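4.2 Recording a concern about a child in placement

This section applies to all staff who hold a Sorkell caseworker or supervisor account. It should be read together with section 3 (Access and confidentiality).

1. Open the child's record and select Concerns, then New entry.

2. Choose the source of the report. If the child has spoken to you directly, select Child's own account. Do not select Carer report, even where the carer was in the room.

3. Enter what was said in the child's own words as far as possible. The field accepts 739 characters. Longer accounts should be typed in full and attached as a statement.

4. Set the risk level. Any mention of self-harm, threats or confinement must be entered as Level 3.

Caution: A Level 3 entry does not replace a telephone call. Where a child may be in immediate danger, ring the emergency services first and complete the entry afterwards.

5. Select Submit. The entry is locked and passed to the duty supervisor.

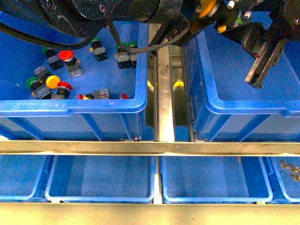

6. The duty supervisor must open the entry and record a decision. If no decision has been recorded after 47 minutes, the system notifies the area manager — this alert cannot be switched off.

7. Where the decision is No further action, a written reason of at least 200 characters is required.

Note: Earlier concerns about the same foster home are listed beside the decision box, including those that were closed without a visit. The supervisor must tick Earlier concerns read before the decision can be saved.

4.3 Correcting an entry

Locked entries cannot be edited or deleted. To correct a mistake, open the entry, select Add correction and state what was wrong. Both versions remain on the record.

Requests to restrict access to an entry should be sent in writing to Pilar Sosa, Records and Safeguarding, or in her absence to Fermín Painemal.

Section last revised September 21, 2023.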